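Unit 4: Modeling Dough as a Classroom Material
Course notes, Early Childhood Materials and Methods
Prepared by Aurora Carrilho

Read this before the practical. Bring an apron and a container with a tight lid. The dough you make is yours to keep.

4.1 What dough is

Play dough is flour, water, salt, and a little oil. The flour and water give it body. Salt slows spoilage and makes the dough firmer. Oil keeps it from sticking to hands and tables. Cream of tartar is optional, but cooked doughs made with it stay smooth longer. Commercial doughs use similar ingredients plus a preservative and a fragrance. Most of them contain wheat, so check the allergy list for your placement before you open a tub.

4.2 Portions

For one child at a table, use a 200 gram portion. Smaller pieces dry out fast and get lost. Larger pieces are hard for young hands to press through, and the child ends up working only on the top surface. Kai Harms covered hand strength in Unit 2; go back to that handout if you missed the session.

4.3 Pressing, pinching, rolling

These are the basic actions. Pressing comes first for nearly all children. A press pushes material down and sideways, so the lump gets longer and flatter and the dough beside the press rises into folds. Pinching needs the thumb and a finger working against each other. Rolling needs an even push with a flat palm and usually comes last.

When you write observations, record the shape of the dough as well as what the child said about it. "Made a snake" is a label. "Long, flattened, one end rounded, other end crumpled" is an observation.

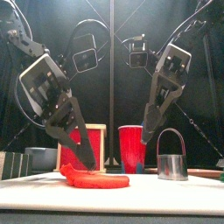 Fig. 4.1. Red dough under pressure at the raised, crumpled end; the opposite end is rounded. Red plastic cup on the same tabletop.

4.4 Table setup

Use a smooth, pale, wipeable surface. Dough shows up well on white, and crumbs are easy to find afterward. Keep tools few at the start. A plastic cup is enough for a first session: the rim cuts circles, the base stamps, and the side works as a roller. Rolling pins and cutters can wait until the group has had time with bare hands.

Do not put out water. It turns the surface to paste.

4.5 Storage

Press the dough into one ball, wrap it, and close the lid. If it has gone crumbly, knead in a few drops of oil. If it smells sour or shows spots, throw it out.

For the practical

Work in groups of 2. Each group makes one batch, divides it, and writes a half-page observation of a single press, from first contact to release. Hand it in to Tiago Meireles by the end of April.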